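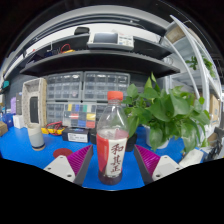 A drinks bottle between the two fingers of the gripper, on the blue bench at the shared workshop in Montecinos.

I have been going to the workshop on and off for six years, mostly to mend things. In July the talk at the benches turned to grippers, and it hasn't turned back. Someone had printed a pair of fingers, someone else had read that a home robot was now a matter of patience, and by the end of the month there was a project with a name, Bonby, and a plan for it to clear a kitchen table by Christmas.

I don't believe in the Christmas part. I'm not sure I believe in the kitchen table.

My quarrel isn't with the people doing it. Benjamín Godoy, who drew most of the parts, is as careful a maker as I know, and the fingers are a nice bit of work. They have ribbed pads that give a little when they meet something round, on stiff pale plates with small fastener holes. If a pad tears you print another one. I wish my vacuum cleaner had been designed by somebody who thought like that.

What bothers me is the sum that gets done afterwards, usually out loud and usually late in the evening. A hand can hold a bottle, therefore a hand can hold most things in a kitchen, therefore what's left is software. I've heard the same sum done over a bread machine. A bottle is close to the kindest object in a house. It stands up by itself, its sides are much the same all the way round, and if you squeeze it a bit hard it forgives you. Now think about a wet tea towel, or a bag of flour somebody has folded over at the top and fixed with a peg. Think about a saucepan lid that is upside down with a spoon under it.

Uriel Sosa keeps a notebook for the project, and he let me read it. In one evening they logged 60 grasps by hand and threw away six, mostly for dull reasons such as a sleeve getting in the way. He was pleased with that and I suppose he should be. But every one of those grasps was made by a grown adult who already knew where the bottle was, how full it was and what it would do when touched. The notebook doesn't say so. It has a column for the object and a column for the result, and none for the person supplying all the sense.
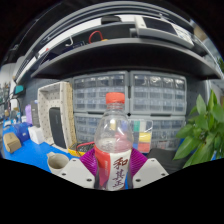 What does a home-built gripper cost to make?
Less than a decent cordless drill if you can use the workshop's printer, and a good deal more once you count your evenings.

Those evenings are where the money goes, and people leave them out. Umen, the little firm that supplies our filament, put a poster by the door saying anyone can build a robot hand in a weekend. It took Benjamín over three weekends to get the two fingers to close evenly, and he does this sort of thing for pleasure. I'd like to see the poster amended, but I expect it will stay up.

I went along to the open day at Cuvau, the other workshop across town, to see if they were further on. They had an arm. It moved a sponge from one tray to another, and we all clapped, myself included, and then one of the members moved the sponge back by hand so that it could go again. I counted that as two people minding one sponge. Nobody seemed put out, and the coffee was good.

I will say this for the Montecinos lot: they haven't tried to sell anybody anything. They build a bit, they write down what failed, they go home. I can put up with a great deal of optimism from people who write down what failed. I'd only ask that they try the tea towel before they mention Christmas again, and that somebody else be allowed to fold it first. Uriel has agreed to the towel. Benjamín wants to finish a new set of pads before he'll look at it, so I have gone back to mending a radio at the far end of the room.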